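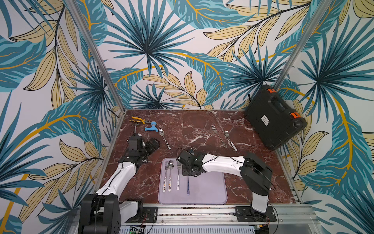 Teaching the arms to set out the forks: a talk with Caradog Prothero

January 16, 2026
By Raluca Vlad

I had meant to stay for an hour and ended up missing lunch, which anyone who has met Caradog Prothero will understand. He runs the demonstration bench at Cairns, and he is one of those people who starts answering your question while he is still hunting for a chair for you, and then goes on answering it long after you've both forgotten what it was.

His job, put simply, is to show robots how to do things. The task when I visited was sorting silverware into a tray, with two arms and a table with more on it than silverware, and the project is called Pollus. There is no code for "pick up a spoon" in it. A person sits down, takes hold of a pair of hand controllers, and drives the arms through the job again and again until there are enough recordings to learn from.

"People come in expecting a keyboard," he told me. "And then I hand them the controllers and they go quiet, and about a minute later they start laughing, because they've pushed a fork clean across the table. Everybody does it. I did it for a week!"

I had my own turn, and I can report that a fork lying flat is a wicked little thing. You come down too high and close on air. You come down too low and the fingers press into the tabletop, and you feel that in your own shoulders even though nothing is pushing back at you. Caradog stood behind me murmuring "down a hair, down a hair, now close," like a man helping someone park.

"The handles are what matter," he said when I had finally gotten one up. "A fat plastic handle is a gift. The thin metal ones, you've got to come in square across them or they roll. So we use a mix. Some with cartoons printed on the handle, fancy old ones, plain ones. If you only ever show it one kind of spoon, it learns one spoon."

The pliers and the toy faucet are part of that same thinking. They don't belong in the tray, and the person driving is supposed to leave them alone. I asked whether that was hard, and he thought about it for a good while.

"It's hard for people who like to tidy up," he said. "My hands want to clear the whole table. You have to hold back, and you have to hold back the same way each time, because the recording can't tell the difference between you deciding and you dithering."

Dithering came up a lot, and I got the feeling it's his great enemy. When Pollus began in July, the team kept every recording, good or bad, and the arms picked up all the little pauses and wobbles of the people who had driven them. One early version would stop dead over the tray and hang there, for all the world as though it had forgotten why it came into the room. They went back through everything and kept 753 runs. Caradog watched every one of them himself, with a pot of tea, over what he calls "a very long stretch of evenings."

New drivers now practice before any of their work is saved. He gives them up to 50 tries, and most are ready well before that. A session has 3 blocks with a break after each, and he is strict about the breaks (he had me stand up and shake out my wrists, and I was glad of it).

I wondered why they bother with remote control at all when you can, on some arms, simply grab the thing and move it through the motions. He lit up at that. He learned the trade that way, at Drudholm, leading one arm around by the wrist.

"I loved it, I still do. You can feel the weight, you can feel when it's about to reach its limit. But then there's your big hand in all the camera views, and you try guiding two arms at once while you lean over a table. With the controllers I'm out of the way, and the camera on the gripper gets to see what the gripper sees."

The next thing is passing a utensil from one arm to the other, so a spoon picked up on the far left can end up on the right side of the tray. A colleague from Lulov is coming to help with the timing. Caradog has tried it himself and reckons he drops one in 2.

"It's lovely when it goes, though," he said, and was already reaching for the controllers to show me.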